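4. How supporting players get remembered

So by this point I had my viewers, I had my pile of old episodes, and I had a hunch that I'd been carrying since grad school. The hunch was that people remember a supporting actor on a long-running TV drama by one or two odd scenes, and that the size of the part hardly matters. I tested it on Gatamano, the hospital drama, mostly because it ran long enough for cast members to come and go (and, fine, because I love it).

Kathleen Mulligan and I showed 158 viewers a set of stills of the cast and asked them to name the character and tell us one thing that character did. We didn't give them a time limit. Some folks wrote one word and some wrote half a page, bless them!
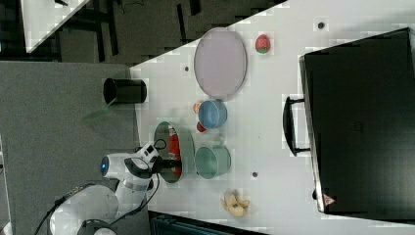 Figure 3. Tabletop with a robotic arm, a pan and a cup.

Did the viewers who named the most characters also watch the most episodes?

Mostly they did, but the link was weaker than I'd guessed. A good number of people who had seen only the first season could still name the night porter, and several who had seen every episode called him "the tall one."

The night porter is a great case, so let me stay with him a bit. He has very few lines, and he's gone before the second season gets going. Still, 65 viewers brought up the scene where he sings to the broken elevator. Compare that with the head surgeon, who is on screen nearly all the time. People knew her name right away, and then they wrote things like "she operates" or "she's in charge," and that was it. I went back over those answers with Ruan Lekota, who coded them separately from me, and we disagreed mainly on what counts as a scene. (Is a running joke a scene? I said yes, he said no, and we went with his rule.)
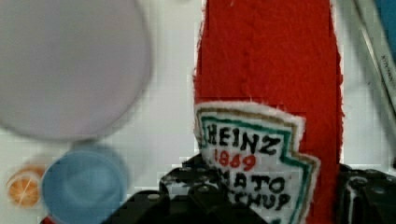
The running jokes deserve their own pass, because leaving them out hurts the comic characters more than anybody else. The ward clerk, for one, loses most of her mentions under Ruan's rule. I reran the whole thing with jokes put back in and she jumped way up the list, while the porter stayed where he was. That made me feel better about him and a little worse about the rule. Both versions of the coding are in the appendix, so you can pick the one you like and see what happens to the clerk.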